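Comparing Hand-Held Grippers on Small Household Items

Posted 8/28/19
Filed under: Equipment, Grasping

The present entry records a comparison of finger pads and closing technique for hand-held grippers, carried out at a living room table. It follows the entry published in April, which dealt only with rigid objects such as jar lids and blocks. Several readers wrote to say that rigid objects are a poor measure of a gripper, and the point is accepted. The items selected on this occasion are soft, flat, coiled or badly balanced, and most of them can be found in any home.

The comparison was conducted by the undersigned together with Aurelia Stöckli, who operated the gripper for most of the trials and whose wrist is steadier than mine. Notburga Strebel kept the written log and drew up the scoring rules, which are given below in full.

Purpose

The comparison was intended to answer two questions. The first was whether a textured finger pad makes a practical difference on fabric and embroidery, or whether the shape of the finger tip matters more. The second was whether an operator who has learned to pick up an item from a bare table can pick up the same item from a tray that already contains other things.

The second question arose from the work of last spring. At that time every item was presented singly, in the middle of a plain board, and the results were very good. When the same items were placed together in a container, the results fell sharply and the log gave no explanation for the difference. It was therefore decided to include crowded trays from the start.

Equipment and Setting

The grippers used are two-finger, hand-held units with black bodies, closed by the operator's own hand. There is no motor and no force reading. The operator feels the resistance of the object through the handle, and this is both the main attraction of the type and the main difficulty in comparing one trial with another. Each unit carries its own camera, and the recordings were reviewed after the trials.

The pads examined have a raised pattern. In the log they are entered by color and texture, as "blue" and "black," so that no one who reads the log later needs to know which supplier they came from. I would recommend this practice to others. In the April entry I used part names, two of which have already changed.

The table stands in front of the sofa and was left under its ordinary cloths. A patterned cloth was preferred to a plain sheet, as it is closer to the conditions in which such equipment would be used. Household goods were also left standing near the trays, so that the operator had to approach from a restricted angle. The yellow tray was filled closely with small items, among them a round embossed badge, shoelaces in a clear bag, a burlap pouch and some plaid fabric, and the fingers were brought down over it from above.
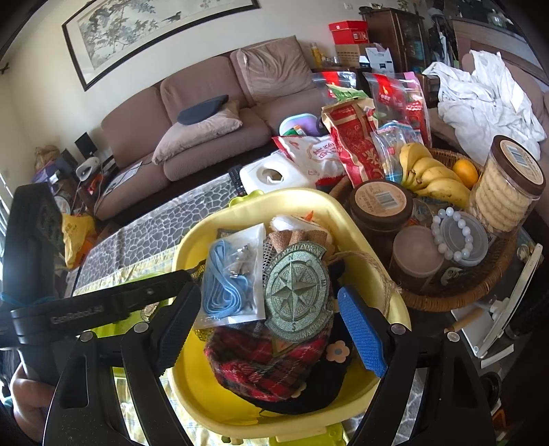
Scoring

The rules drawn up by Ms. Strebel are as follows.

1. An attempt begins when the fingers pass below the level of the tallest item in the tray.
2. A pick is counted when the item is clear of all surfaces and is held steady while the operator says the word "held."
3. A pick in which a second item is lifted by accident is recorded as a double and does not count.
4. If the item turns between the fingers but does not fall, the pick counts and the letter T is added.
5. The operator may look directly at the item. Use of the camera view alone is recorded as a separate series.
6. Each item receives 16 attempts per pad, divided over 2 sittings.

Rule 3 was the subject of some discussion. Ms. Stöckli held that a double should count where the second item falls back without disturbing the rest. The rule was kept as written, and her objection is noted here at her request.

Results with Flat Items

Embroidered patches were expected to be the most difficult objects in the set, and this proved correct. A patch lying flat on a smooth tray offers the fingers nothing but its edge. The usual method of closing from both sides pushes it along the tray until it meets the rim, at which point it either rises or slides under one finger.

Two methods were tried. In the first, the patch is driven deliberately against the rim and taken as it lifts. In the second, one finger is held still on the near edge while the other is drawn toward it, so that the patch bows upward in the middle. The second method gave the better result with both pads. It has the disadvantage that the patch is squeezed narrow between the tips, and a stiff one may spring away.

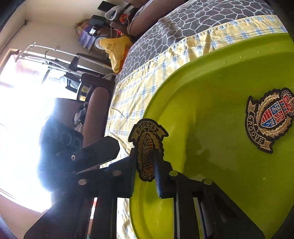

Of the 16 attempts made with the blue pad by the second method, 9 were counted as picks, and most of those carry the letter T. The black pad came within one pick of the same figure. I do not regard a difference of one as meaningful. The orientation in which a patch is held after lifting was not scored, although it plainly would matter to anyone who wished to place the patch on a jacket, and a column for it will be added to the log.

It should also be mentioned that the border of the patch is more important than its size. A thick stitched border gives the pad something to catch. We had on hand one patch from Kramer with a cut edge and no border at all, and it was withdrawn after the first sitting because neither operator could raise it by any permitted method.

Results with Soft Items

Soft items gave fewer failures and more disagreement. A plush ornament can be lifted by nearly any part of its body, and for that reason the success figure is of little interest. What varied was how the object behaved once it had been raised. Taken by the head, a long plush figure swings. Taken across the middle, it folds over the fingers and hides them from the camera, which made the camera-only series unpleasant for the operator.

The best practice found was to open the fingers wide, lower them on either side of the object until they were close to the cloth, and close slowly. Ms. Stöckli describes this as letting the object come to the fingers. The plush snowman and the knitted hot water bottle cover were laid next to each other for this series, so that the operator was obliged to fit one finger into a fairly small space. 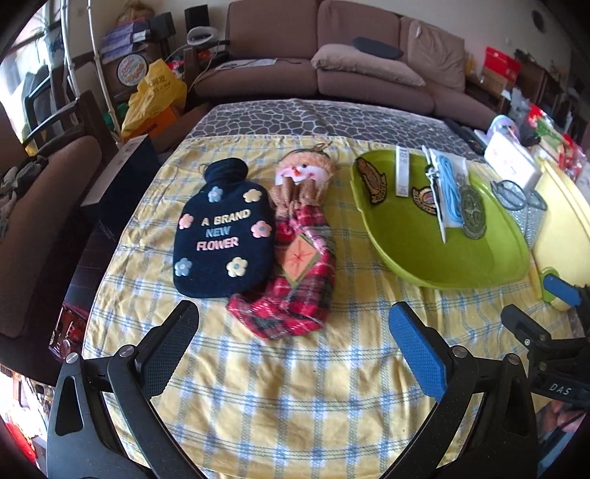 A knitted surface catches on textured pads. On release, the knit tended to stay with the pad for a moment, and the item was set down slightly turned. Neither pad was free of this fault. A smooth pad would presumably release more cleanly and hold less well, and we did not have one with which to test the idea. An inquiry has been sent to Edmont, whose catalog lists a plain silicone pad of suitable width.

Fatigue and Handling

The weight of the unit was not troublesome over a single series. Over a full sitting it was. Both operators reported that the closing hand tired before the arm did, and the log shows more doubles toward the end of each sitting than at the beginning. A rest was introduced after every item, and I would advise any reader planning similar work to provide for one.

Two units were kept at the table at the same time. This saved a great deal of changing over, but the second unit was several times found to be in the way of the first, and in the next comparison it will be kept on a stand at the side.

Provisional Findings

The choice between the two textured pads made little difference to the number of picks on flat items. Technique made a large one. Crowded trays remain harder than a bare surface for both operators, and the gap did not close with practice during the period described. The majority of failures in the crowded trays were doubles, with the fingers closing on the intended item and on a corner of its neighbor. A narrower tip may be the proper remedy.

The complete log, comprising series 1 through 9, may be had on request. Kindly quote entry 2035 when writing, as the April log is filed under a different number and the two have already been confused once.

The next entry will concern narrow tips from Bovow and Kakia, provided that the second set arrives in time. Readers who own either type and have used it on fabric are invited to send their observations to the usual address.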